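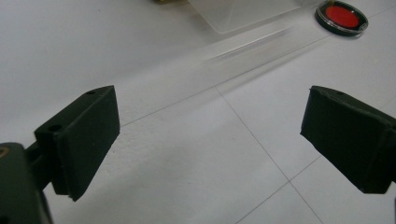 April, notebook, bench 2. 08:40

Revising the handheld collection rules before the Nestmont batch. The old sheet was written for table work and says nothing useful about floor work.

Fingers. Check both mounting screws on each side before the first take and again every 20 takes. Worn tip edges are acceptable as long as the inner faces still close flat against each other. Test: close on a strip of copy paper and pull. If it slides out, swap the pair and log the swap. Do not swap one finger alone.

Start of take. Jaws fully open, hold still for a two count, then approach. Of the 104 takes in the last Arango set, 14 were rejected for a missing open hold. Same cause each time: operator already reaching when recording began.

Speed. Clear parts are the problem. A transparent tube at normal hand speed smears into the floor and the tracker loses it. Proposed limit is 300 mm/s for anything transparent or frosted, no change for opaque parts. Needs a check against the Flultis log before it goes on the sheet.

Floor. Pale tile is allowed. Grout lines help the pose estimate, so don't cover them with a mat. Wipe down between sets. No tape marks inside the work area; put them outside the reach envelope.

Layout. Mixed sets should have at least one strongly colored part. Parts may touch. Parts may not be stacked unless the task card says so.

Rejects. Keep the raw file, mark it R, write the rule number. Deleting on the spot is what made the Mondomex audit take two days.

11:15. Ran the paper test on all three pairs. Pair B slips at the tip, fine at the root. Tagged, out of service.

Open: does the speed limit apply to the retreat move? Sheet should say. Leaning yes if the part is still in the jaws.

Rev C goes to the shared folder after the Flultis check.

Search this notebook
Shares 0 Comments 2

Recent entries
Gripper spring replacement, pairs A to C
Arango set: reject codes
Task card template, rev B
Mondomex audit notes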